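Projects > Home builds > Rernum

Overview Design Tracking Use See also

Rernum is a pair of hand-held grippers built at home by Marijke Verhoeven and Yasmine Ait Brahim for recording household tasks that a robot arm can later be trained to repeat. Work began in Verhoeven's garage and moved to the Osmont shared workshop when the two needed a larger printer. The name is also used for the software that comes with the grippers.

Design

The first version was a single gripper with a trigger adapted from a litter picker. Its jaws closed unevenly and the body cracked along the layer lines after a month of use. The second version, finished in July, has a thicker body and a parallel linkage, with the travel of the jaws limited by a stop screw. Each gripper takes 19 hours to print and is held together with 8 machine screws, all of the same length so that one driver will do the whole job. The fingertips are cast in a soft rubber and can be pulled off and replaced when they wear.

Ait Brahim redrew the handle twice. The current one is angled 10 degrees downward, which the builders found easier on the wrist during long sessions.

Tracking

Position is worked out from printed square markers. An early layout used one flat marker on the back of the hand, but it was lost to the camera whenever the wrist turned. Flat markers were dropped in favour of cubes, with a different pattern assigned to each face. The software, a fork of an older program called Alaoui, matches the patterns and fills short gaps by interpolation. Glare on glossy paper was a recurring fault and the patterns are now printed on matte stock.

Use

Rernum was designed for use in ordinary rooms, without a dedicated bench or fixed rig. The operator wears a camera on the head and works with one gripper in each hand. Both can be held out in front while seated, over a tiled floor with power strips and loose cables on it, and the marker cube on top of each gripper then faces up toward the operator's head. A session normally lasts 6 minutes.

See also

Corkska (gripper)
Fiducial marker
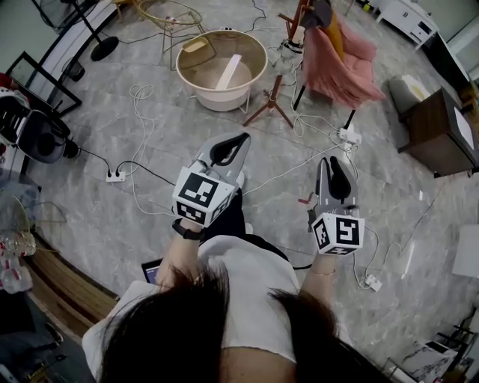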